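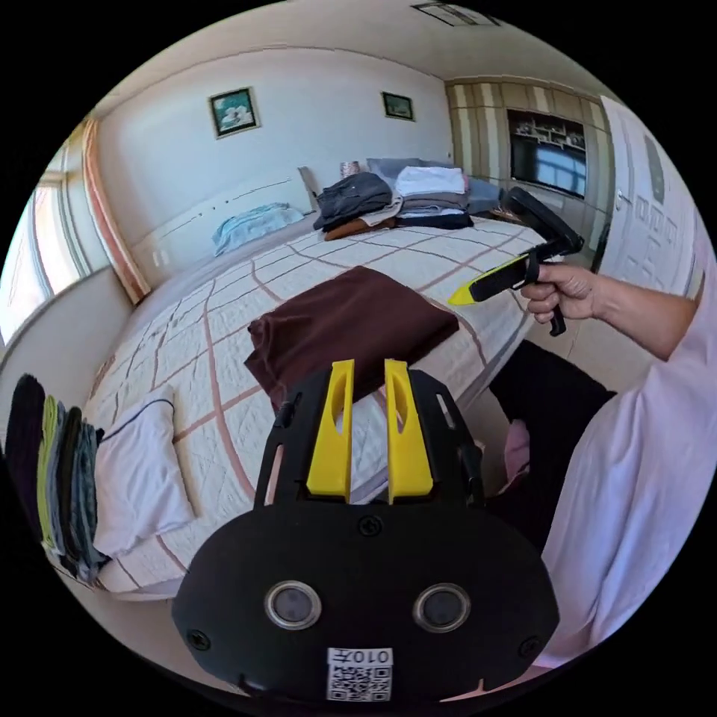
ダルヴァ・ヴァスコンセロスによれば、布をたたむロボットの一番むずかしい部分は、指の動きでも、モーターの力でもないそうです。むずかしいのは「いつの情報を見て動いているのか」をソフトウェアが正しく知ることだ、と彼女は電話で私に話しました。私ははじめ、この意味がよくわかりませんでした。カメラが見て、計算して、手が動く。それだけのことに思えたからです。

Nodumという小さな会社が、家の中の仕事を覚える制御ソフトウェアを作っています。名前はRultarといいます。教え方は単純に見えます。人が手持ちのグリッパーを両手に一つずつ持ち、普通の寝室や台所で、普通に服を片づけます。グリッパーについたカメラの映像と、手の位置と、指の開き具合が記録されて、あとで学習に使われます。ロボットの本体は、この段階では必要ありません。

私が会社を訪ねたのは一月でした。入口で靴を脱いで、細い廊下を歩くと、開発の部屋があります。机の上には飲みかけのコーヒーと、線がたくさん引かれた紙がありました。線は時間の流れです。一本はカメラ、一本は手の位置、一本は指の開き。エンジニアたちは、この三本をどうやってそろえるかについて、昼食のあいだも議論していました。

カメラの画像は、撮られた瞬間にはコンピューターに届きません。手の位置の情報は、それよりも早く届きます。もし届いた順番のまま記録すれば、画像の中の指はまだ開いているのに、数字の上ではもう閉じている、ということが起こります。Rultarの最初の版は、このずれを一つの決まった値で直していました。しかし、ずれはカメラの個体によってちがい、同じカメラでも温度で少し変わりました。

そこで作られたのがTorskaという道具です。Torskaは記録を一つずつ調べて、画像から計算した動きと、センサーが測った動きを重ね、一番よく合うところをさがします。画面で見ると、二つの波が左右にすべって、最後にぴたりと重なります。私はこの画面を見るのが好きになり、何度も見せてもらいました。合わない記録には赤い印がつき、人が見て、直すか、捨てるかを決めます。ある週には300本の記録のうち30本に赤い印がついたと聞きました。原因の多くは、白い壁や無地の布だけが長く映っていて、位置の計算が手がかりを失ったことでした。

布には、もう一つの問題があります。箱やコップなら、形はほとんど変わりません。位置と向きがわかれば、つかむ計画を立てることができます。シャツはそうではなく、持ち上げた瞬間に別の形になります。ですからRultarは、シャツ全体の形を正確に作ろうとしません。少し先の手の動きをまとめて予測し、その一部だけを実行して、また新しい画像を見ます。この見直しの間隔が短すぎると、手は迷うように震えます。長すぎると、布がすべり落ちても、手はそのまま何もないところをたたみ続けます。

現在の設定では、見直しは約200ミリ秒ごとです。この数字を決めるまでの話を聞いていたとき、一人の若いエンジニアが少し恥ずかしそうに笑いました。彼は理論から値を出そうとして長い計算をしたのですが、結局、机の前でタオルを何度もたたませて決めたのだそうです。計算の紙はまだ引き出しに入っています。

両手を使うことも、計画を複雑にします。2本の腕が同じ布を持つとき、片方の遅れは、布を通してもう片方に伝わります。人間は布の張りを手で感じて、自然に待ちます。Rultarでは、左右の動きを別々に予測せず、一つのまとまりとして予測します。この方法にしてから、シーツの角をそろえる動作が安定しました。ただし、計算は重くなりました。遅いコンピューターの上では、さきほどの時間の問題がもう一度もどってきます。

共同で実験をしているThoroddsenという研究所では、別の考え方をしています。学習した動きの外側に、古い形式の監視プログラムを置くのです。このプログラムは布のことを何も知りません。関節の速さと、二つの手のあいだの距離だけを見て、危ない命令を弱くします。Nodumの人たちははじめ、これでは動きが固くなると言って反対しました。今では両方の研究室で同じものが動いています。どちらが説得されたのかについては、人によって答えがちがいました。

私がいた午後、試験用のロボットはタオルを四つにたたんで、次のタオルに手を伸ばし、途中で止まりました。画面には理由が一行で出ました。「画像が古い」。エンジニアは怒る様子もなく、記録を保存し、Torskaの窓を開きました。二つの波が、またすべり始めました。

ヴァスコンセロスはこの止まり方をよいと考えています。古い画像を信じて動き続けるより、止まってくれるほうが直しやすいからだそうです。次の版では、止まる前に動きをゆっくりにする機能が入る予定です。その遅さをどのくらいにするかは、私が帰るときにもまだ決まっていませんでした。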